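Flilitz Table Wipe Concentrate, 2-quart jug

The maker says one jug mixes up to 1,598 spray bottles' worth of cleaner. I don't buy it. That number only works at the weakest setting on the label, and at that strength you may as well use tap water. Mixed the way most people will mix it, expect far less.

What it does well: coffee rings, pencil, fingerprints. What it doesn't: permanent marker, old glue, anything baked on. The label says "all stains" - it says that on the Karkik jug too, and we stopped carrying Karkik in July.

Scent: listed as none. Heikki Huttunen in our shop says he can smell lemon. I can't.

Price: $9 a jug, or 4 jugs to a case. The case saves you nothing on shipping, so order what you need.

Use on: sealed, painted and laminate tops. Skip raw wood and marble. Try a hidden corner first, whatever the label promises.

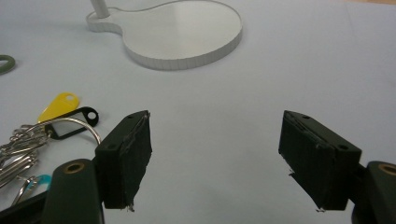 The "streak-free" claim depends on your cloth. With paper towels I got streaks every time, and with a clean microfiber cloth I got hardly any. Cloths are sold separately, of course.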